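Grundcombe workshop – notebook, sorting bench
26 August 2026

Purpose of the day: to continue the clearing of the mixed household goods received with the Guthrie consignment, and to settle the layout of the large grey bin before the next round of sessions.

The consignment list gives 453 items. Of these, 397 have now been checked against the list and given a shelf. The remainder are in the crates by the door and should not be moved until the list has been corrected, as two pages were bound in the wrong order and the numbering repeats itself from the kitchen goods onwards. The corrected pages will be placed at the back of this book.

Morning. The bench was wiped down and the shelf labels for the kitchen goods replaced. The old labels, printed in February, had begun to lift at the corners. The new ones are from the Nedeo roll and appear to hold better on the painted shelves, although they cannot be written on with the ordinary pencil. A marker has been left on a string at the end of the shelf. It is to stay there.

Bowls were sorted by size and nested, with the plastic ones kept apart from the glazed ones. It was agreed last week that no glazed bowl is to go into the bin, after the chip found on the large serving bowl. The chipped piece is recorded as withdrawn and is wrapped in the drawer under the window. Colleagues are asked to leave it wrapped.

Brushes and combs. These were previously stored with the cleaning goods, which led to a hairbrush being entered twice, once as a scrubbing brush. They now have a tray of their own marked PERSONAL. The bristles collect dust and thread from the cloth goods, and each brush should be combed out before it is returned to the tray. A wide-toothed comb is kept with them for this purpose and is not itself part of the consignment.

Toy bricks. Sorted by colour and put into the lidded tubs. The smallest pieces were set aside and will not be used. They find their way into every corner of the bin and one was discovered inside a rolled towel on the far shelf. The longer pieces are satisfactory.

Afternoon. Work on the bin. The question left open in the previous entry was how many goods may lie in it at once. With a crowded floor, the bowls ride up on whatever is beneath them and will not sit level; with too few, the arrangement tells us little. Today's preference was for a sparse layout – one bowl near the middle, standing directly on the floor of the bin, and the long goods kept to one side. Small goods may be placed in the bowl or beside it. The handle of any brush should point to the back, so that the head lies clear at the front corner. 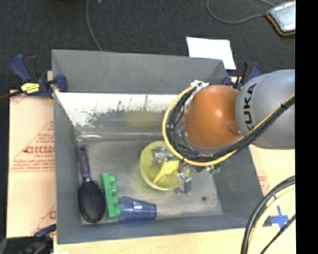 Sparse layout, yellow-green bowl with a yellow item inside; hairbrush and green brick at the left.

The scuffing on the floor of the bin was looked at again. It is no more than a matter of appearance and the Indis liner, which was ordered to cover it, has been put back in its sleeve. It wrinkled under the bowls and was more trouble than the marks. It may be returned if the delivery note can be found. The note carries the number 3070 and was last seen in the blue folder.

A translucent bowl is harder to judge by eye than a solid one under the bench lamps, and opinions differed on whether it should remain in the set. It remains for the present. A plain bowl of similar size is to be tried in the same position and the two compared – the same side goods to be used for both, please, or the comparison will be of no value.

At close, the goods were wiped and returned to their shelves, and the bench was left clear of paperwork. Over 30 sheets of loose packing paper were flattened and put by for the return crates.

To do:
Correct the numbering in the kitchen goods section.
Find the delivery note.
Ask Guthrie whether the cloth goods are wanted back folded or rolled.
Replace the lid on the tub of red bricks, which has split.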